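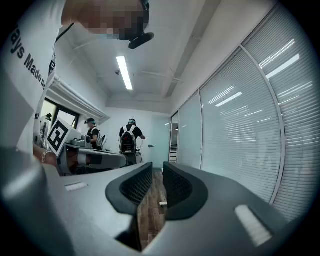

Glass partition with horizontal blinds, wood plank floor and ceiling lighting in a shared workroom.

Care of Shared Workrooms: Blinds, Glass and Floors
Grornari Building Services. Revised 23 April 2022

Rooms with a glass partition show dust sooner than rooms with solid walls. Close the slats fully before dusting and work from the top down with a dry microfiber cloth. Turn the slats the other way and repeat. Do not spray cleaner directly on the blinds.

Glass should be cleaned after the blinds. Apply cleaner to the cloth and wipe in straight, overlapping strokes. Streaks are easiest to find with the ceiling lights on, as the reflections will show them at once. Metal uprights between panes may be wiped with a damp cloth and dried.

Window valances collect dust along the top edge and are often missed. Vacuum them with the brush attachment every 60 days.

Plank floors are to be swept before they are mopped. Pick up small items first and place them in the tray by the door. Use a well-wrung mop and follow the direction of the boards. Standing water must be removed promptly.

Light fixtures are cleaned in March by building staff. Occupants should not remove covers.

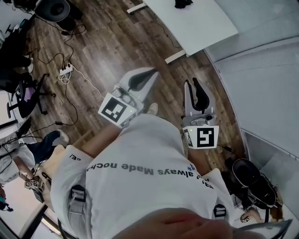
Short sleeves and shoulder straps with black buckles, worn over a printed T-shirt.

Straps and webbing pick up skin oils and should be sponged with mild soap and cool water. Fasten the buckles before cleaning and hang the straps to dry away from direct heat. Printed T-shirts should be turned inside out, washed in cold water and kept out of a hot dryer. Do not iron over the lettering.

Replacement cloths and mop heads are kept in the Vullex cabinet on each floor.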